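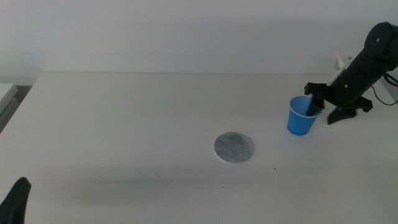

Slide 1. Blue plastic cup, white tabletop.

Cups and tables: setting up the lunch room at Stallstead
Speaker notes, Benedita Cardoso
4 min read

Leave slide 1 up while people sit down. Start when the door is closed.

Good morning. I look after the lunch room at Stallstead, and I've been asked to talk for 15 minutes about cups and tables. If you came for the session on menus, Ferdinand Ortner is doing that after the break, in this same room.

Start with the cup. It's small, it's plastic, it's wider at the top than at the bottom. We changed over to this shape in March. Before that we had a mix of whatever had been donated over the years, mostly mugs, and they didn't stack. A cup that tapers goes inside the next one and a whole lunch's worth fits on one shelf.

(Pass the stack around here. Ask for it back at the end, we were short at lunch the last time I gave this talk.)

Colour. We went with a strong blue because our tables are white and the walls behind them are white. The old cups were clear, and on a white table a clear cup with a bit of water in it is hard to see, especially late in the day when the light is dull. Several of our regulars have poor eyesight. They were reaching for a cup and knocking it with the back of the hand. With the blue one they can see where it is. The thin white rim helps too, you can tell where the edge is when you're pouring.

We did try red at our Vulham room first. There was nothing wrong with it, but the supplier stopped carrying it and we couldn't replace the ones that cracked. So if you're choosing, ask whether you can get the same cup again next year -- and buy spares while you're at it. We keep 18 spares in a box under the sink.

Where the cup goes. We put it to the right of the place, a hand's width in from the edge. Zawadi Mosoti worked that out with the lunch group at Clalwood, by watching where people moved their cups to after they sat down. Most of them pushed it in from the edge. A few left-handed people move it across and that's fine, they know to do it. We don't fill the cups before people are seated. We used to, and we spent a lot of time wiping up.

Pause here for questions on cups. There's usually one about dishwashers. Answer: top rack, upside down, and let them dry fully before stacking or they stick together. If two are stuck, run warm water over the outside one and twist.

Next part, tables.
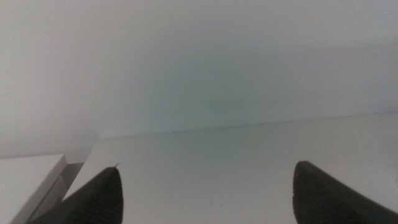 A matte top is what I'd ask for if you have any say in it. A shiny one throws the ceiling lights back at people and they end up squinting at their plates. White shows every smudge, and people complain about that when we tell them what we use. I'd still take white. You can see what needs wiping, and you can see when it's done. With the old wood-pattern tops we had crumbs sitting there until the afternoon group found them.

Wiping. One damp cloth, then one dry cloth. Work from the back edge toward yourself, in straight lines, overlapping a little. Gil-soo Seok does the tables at Stallstead and he folds the cloth in four so he has a clean side to turn to. No spray on the table while cups are out. Spray the cloth, away from the table, and put the bottle back in the cupboard before you start.

Faint marks that don't come off with a damp cloth, leave them for the weekly clean. Don't use the green scouring pads. We have one table at Vulham with a dull patch in the middle from somebody scrubbing at a tea stain, and it picks up dirt faster than the rest of the top.

Keep things off the table. We had a vase, a napkin holder, salt, pepper, a menu card and a little sign about hand washing on each one. All of it had to be lifted to wipe and all of it had to be put back. We now bring out salt and pepper with the food and take them away with the plates. The sign went on the wall by the sinks. Vilja Rissanen timed it for us before and after and the full reset of the room went down by six minutes, with the same two people doing it.

Some people did miss the vases. We put one large one by the door.

If I'm short of time, skip the chairs and go to ordering.

Chairs: push them in before wiping, pull them out after. Check the feet for missing rubber caps while you're down there.

Ordering: don't order cups for every room at once. Get four, put them out at one table for a couple of weeks, wash them the way you'd really wash them, and ask the people who use them. We sent back one kind because it was too light and slid when you set a plate down next to it.

The handout has our setup sheet on one side and the cleaning steps on the other. Extra copies are on the chair by the door. Get the cups back before people leave.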